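Notes for my slot, 17 November 2018. Keep it loose, don't read this out word for word!

**Opening (stand away from the laptop)**

Hi everybody, I'm Soledad, and I look after station two at Brimel. It's the one with the pair of hand-held grippers, and if you've ever walked past and heard someone muttering at a cable, that was me. Helmi Kokkonen built the first version and I took it over in January, so anything clever is hers and anything held on with tape is probably mine.

I'm going to stick to upkeep today. How I set the station up in the morning, what wears out, and what I do when the fingers stop closing square. If you want to hear about the software, grab Sinan Taşdemir at the break, he loves that stuff and I really don't.

Slide 1: both grippers up, fingers open, facing each other over the white board. I start every morning like this, and I don't plug in anything else until I've had a good look at the pair of them.

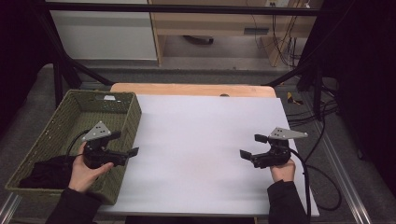
## Morning check

- Wipe the board. Dry cloth only. We tried a spray once and the board was slick all day.
- Wiggle each cable where it goes into the gripper. If it moves and the gripper doesn't, stop and fix that first.
- Open and close both sides slowly, ten times. Listen! A dry slide has a kind of chirp to it.
- Check the screws on the top plates with your fingers, then with the driver. I've found one backed out after lunch that was fine at breakfast.
- Write it in the log, even when it's boring. We're at 741 entries now and the boring ones are how I spot the weird ones.

(Pause here, somebody always asks about the chirp. Do the chirp noise if the room is friendly.)

## Cables, cables, cables

Okay, so this is my favorite part, sorry in advance. Cables are what I spend most of my week on. Tyyne Lehtinen went back through the log for me and found that a bad cable was behind more stops than motors and fingers put together (she made a chart, I forgot to bring it).

Slide 2.
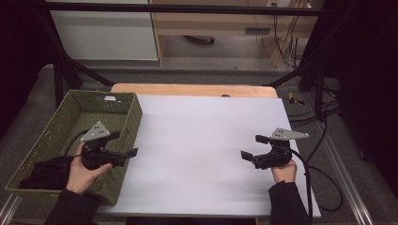

My rule for cable slack is one forearm of extra, measured on whoever has the longest arms on the shift. Too short and it tugs at your wrist, too long and it snags on everything. Look at the left one on the slide, looping down into the green basket, and then at the right one, which hangs over the side of the board. Those two paths bend very differently, so I check them separately and I never assume a good left means a good right. I swap both after 900 hours whether they look tired or not. Sirkka Lahtinen at Clorlow thinks that's wasteful and she may have a point, we argue about it every time she calls.

If you only have one spare, put it on the side that's acting up and order two more that same day. Ask me how I learned that. (Don't wait for them to ask, just move on.)

## Fingers

The fingers are simple parts, so people skip them. Please don't. Once a week I take them off, clean the mating face, and put them back with the same screws in the same holes. Half turn past snug, no more. I cracked one in my second week going harder than that and had to walk over to the Saarinen shop to beg for another.

Then the square test: close them on a strip of paper and pull. The paper should drag evenly. If it pivots, one finger is sitting crooked, so loosen it, press it flat, tighten and try again. It takes over 17 tries on a bad morning, and yes, I've counted.

Slide 3, let them look for a bit before talking.
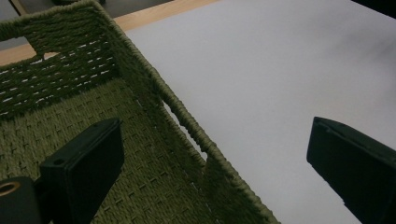 *Slide 3: gripper view, left finger over the basket floor, right finger over the white surface.*

I like this angle for looking at finger faces, because you get both tips at once. Get in close and check the corners for nicks. A light scuff I leave alone. A nick I can feel with a fingernail means a new finger goes on.

Spare parts are in the drawer marked Gravport, finger sets at the front, cables behind. Sign for what you take, please please please.

Questions, then hand over to Helmi. Remember to give her the clicker this time.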